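# Re-zeroing the wrist camera on the Isent cell after you swap a finger

You changed a fingertip. It took four minutes and you felt good about it. Now the arm picks everything a little to the left, and the log says the camera is fine, because the log always says the camera is fine.

What follows is the routine we use at the Nommont shop on our Isent arm, with the Nalletti two-finger gripper and the Suwannarat simulator running alongside. Set aside an hour, or an afternoon if the simulator wants to update itself first.

## Before you touch the offsets

1. Park the arm at pose 513. If your cell has no pose 513, you have the old pose file, and you should go get the new one before reading any further.
2. Save the current calibration under a name you will recognize in March. "final_new2" is taken. We have several.
3. Check the fingertip screw with the short driver. Snug is enough. The last person who went past snug got to learn about thread inserts.

## Match the simulator first

Do the virtual cell before the real one. Load the kitchen scene, send the simulated arm to the same pose, and render one view from the wrist camera. You want the wall tiles, a wedge of the wooden surface, and just the tip of a finger poking up at the bottom. If half the gripper is in view, the camera mount is still set for the long fingers. Change the mount entry to "short" and render again.
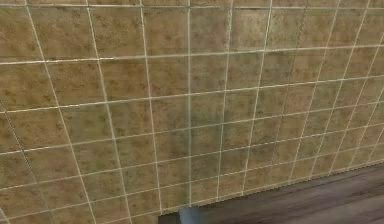

Grout lines make a decent ruler, and they were free with the scene. Pick one vertical line near the middle and note where the fingertip sits against it. Then open the camera settings and nudge the yaw up one notch. The tip should stay put while the wall slides behind it. If the tip moves too, you are editing the gripper frame, and you should undo that right now, while you still remember what the number was.

Don't try to make the horizontal lines level. The camera looks at the wall from an angle and they are supposed to slope. I once spent a whole morning straightening them and produced a beautifully level wall and an arm that reached for the floor.

## Then the real arm

1. Copy the mount offsets across. Copy only the mount block. The exposure setting lives right under it and is set to 2804 on the real camera for reasons that predate me.
2. Drop the speed to ten percent and run the touch-off routine against the corner block.
3. Compare the two fingertip positions on screen. A couple of pixels apart is fine. More than that, reseat the finger and start this section over.
4. Run 500 dry picks at normal speed with the bin empty. Go eat something.

If the run stops with error 1138, the wrist cable has snagged on the clamp again. Free it, clear the fault and restart the count from zero. Yes, from zero.

When the run finishes, save the calibration, write the finger type on the tape on the base, and throw out the old piece of tape.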